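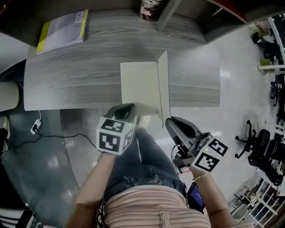
I have been meaning to write up our visit to Forsyth for weeks, and since my sister keeps asking me what on earth a person does all day at a packing open house, I had better get it down before the details go. It was a Monday in April, gray and drizzly, and we almost stayed home with the crossword. The Grelia building is the long low one past the feed store, and they open it to the public once in the spring so that people can see how orders get boxed up before they head out to the shops. I expected something enormous and noisy. What I remember best is a plain gray wood-grain table with an open white box on it and a patterned cup in white and red at the back, which made me feel at home right away (my own sewing table always has a cup on it somewhere, usually a cold one). The floor had such a shine to it that I wiped my shoes a second time before I went any further.

Our guide was Zeeshan Tarar, who has worked there for six years and has the patience of a saint. There were a dozen questions waiting before he even got his coat off, and he answered every one of them, including a long one from a gentleman who wanted to know about tape. He told us that the morning's list had 322 orders on it and that 273 were already out the door by the time we arrived at eleven. I thought that was very good going for a Monday!

He started with boxes, and I could have listened to him on boxes until suppertime. The flat ones come in bundles, and you fold the bottom first, press the creases with the side of your hand, and leave the top flaps standing until the very end. He likes to fill the corners before the middle. I have always done it the other way around, dropping the big thing in and stuffing paper wherever it would go, and I suppose that explains the gravy boat I mailed to my cousin in Asten.

After that we were each given a box of our own and five items to fit in it: a candle, a pair of mugs wrapped together, a notebook, a bag of those little wooden pegs and a tea towel. It sounds like nothing at all. My first try left the lid bulging like a loaf of bread, and the lady next to me had hers closed and labeled before I had found my tea towel, which I was leaning on. Zeeshan showed me how to roll the towel and tuck it down the long side next to the mugs, and the whole thing shut as sweetly as you please. I was ridiculously proud of it, and they let us take our boxes home.

Lunch was soup and rolls in the side room, a very nice leek and potato, and then we had a quick look at the returns shelves and the place where the labels are printed. My husband spent most of that time studying the fire exits map, but he says he enjoyed himself.

If you want to go next spring, park at Furkley and walk over, as the lot by the building is tiny and fills up early. It's ten minutes on foot if you don't stop at the bakery. We stopped at the bakery.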